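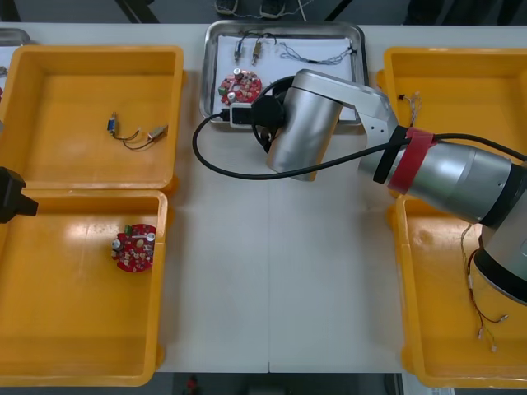 Cell 2 at Skerden: service notes

January 20, 2018

The two-arm sorting cell is back in use after its cable service. The work covered the wrist cable on the right arm, the tray positions and the paper liner in the steel tray.

The cable had been strapped too tightly at the upper link, which left little slack when the wrist turned to reach the far trays. It now runs in a wide loop from the wrist device back to the arm and is held at the link by a black strap. Check the strap at the start of each shift. It should hold the cable against the metal without pinching it. Do not move the red tape next to it – the tape marks the strap position.

The yellow trays have been set out again in pairs, left and right, with the steel tray between them at the far side of the table. Each pair must touch. A gap of 3 mm is enough to put a pick off center, and small connectors show the error first. Round boards are more forgiving.

Replace the paper liner when it creases or lifts at a corner. Cut it to the flat bottom of the tray and keep it clear of the rims.

After any tray is moved, run the nine-point position check on both arms at low speed, right arm first. Log the result under Dubey, the cell's name in the maintenance system. The Tarcombe cell gets the same cable routing in March. Fledcombe keeps its present layout for now.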